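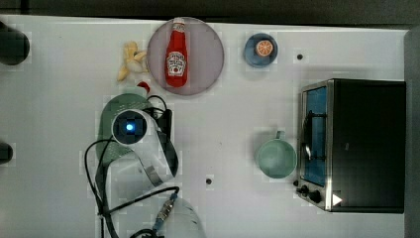 **Abb. 2:** Flasche mit rotem Ketchup und weißem Verschluss auf einem runden Teller, Aufsicht.

### 3.2 Fließgrenze und Restentleerung

Tomatenketchup verhält sich in guter Näherung als strukturviskose Suspension mit Fließgrenze. Unterhalb der kritischen Schubspannung verformt sich das Partikelnetzwerk überwiegend elastisch, oberhalb davon setzt Fließen ein. Zur Beschreibung der Fließkurven wurde das Modell nach Herschel und Bulkley herangezogen:

τ = τ₀ + K · γ̇ⁿ

Dabei bezeichnet τ₀ die Fließgrenze, K den Konsistenzfaktor und n den Fließindex. Für alle Proben ergab sich n < 1. Untersucht wurden die beiden Rezepturen Erko und Brekine, die sich im Anteil unlöslicher Fruchtbestandteile unterscheiden. Die Einzelmessungen, insgesamt 1361, erfolgten bei 20 °C mit einer Flügelgeometrie, um Wandgleiten zu begrenzen. Vor jeder Messung ruhte die Probe 60 s. Kürzere Ruhezeiten führten zu niedrigeren und schlechter reproduzierbaren Werten für τ₀ – ein Befund, der auf den thixotropen Aufbau des Netzwerks zurückgeführt wird.

Die Rezeptur Brekine wies durchgehend die höhere Fließgrenze auf. Für die Restentleerung ist allerdings auch die Benetzung der Innenwand maßgeblich. In Vorversuchen mit beschichteten Behältern nach dem Rafferty-Verfahren glitt das Füllgut teilweise als Pfropfen ab, ohne dass im Kern eine nennenswerte Scherung auftrat. Eine allein aus τ₀ abgeleitete Vorhersage der Restmenge überschätzt in diesem Fall den anhaftenden Anteil.

Bei stehender Lagerung (vgl. Abb. 2) sammelt sich abgesetztes Serum im Bereich unter dem Verschluss. Der Serumanteil wurde daher getrennt gewogen und in der Massenbilanz gesondert geführt. Proben der Septembercharge zeigten eine stärkere Synärese und blieben in der Regression unberücksichtigt. Die Auswertung der Fließkurven folgt dem von Hegedűs vorgeschlagenen Schema; Abweichungen bei niedrigen Scherraten werden in Abschnitt 4 behandelt.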